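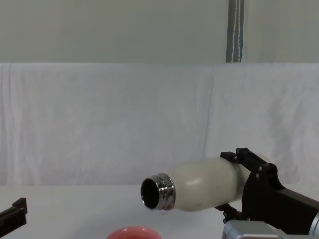

*Fig. 1. Pouring station, right arm holding the bottle over the bowl side of the table.*

**Rekbridge pouring trial: progress report to Findlow**
24 Mar 2019
Prepared by Ye-seo Seo

We logged 257 pours this period. Five ended with the right gripper letting the bottle slide during the tilt, and in two of those the bottle dropped onto the table. No one was hurt. All runs with liquid are on hold.

The vendor, Jilach, blames a worn finger pad and has sent new ones. I don't find that convincing. Kwadwo Quansah checked the old pads and saw very little wear, and the log shows the grip force sagging before each slip – the controller never raised a fault. A bottle with a smooth body, held near the base, leaves little margin when that happens.

Jilach's other claim, that the December software update "resolved grip stability," also needs proof. Three of the slips came after it was installed.

What we have done:

- Lowered the tilt speed
- Added a stop if grip force falls during a pour (Kekeli Abubakari wrote it; Henrik Kuhlmann has yet to review it)
- Kept people outside the taped line while either arm is powered

The stop worked in bench tests, but those were gentle. I would not count the problem as fixed.

We ask Findlow to move the demonstration at Ulloa back by five weeks. Selorm Odoi will send the revised budget separately. The new pads have been fitted, mostly so we can rule them out.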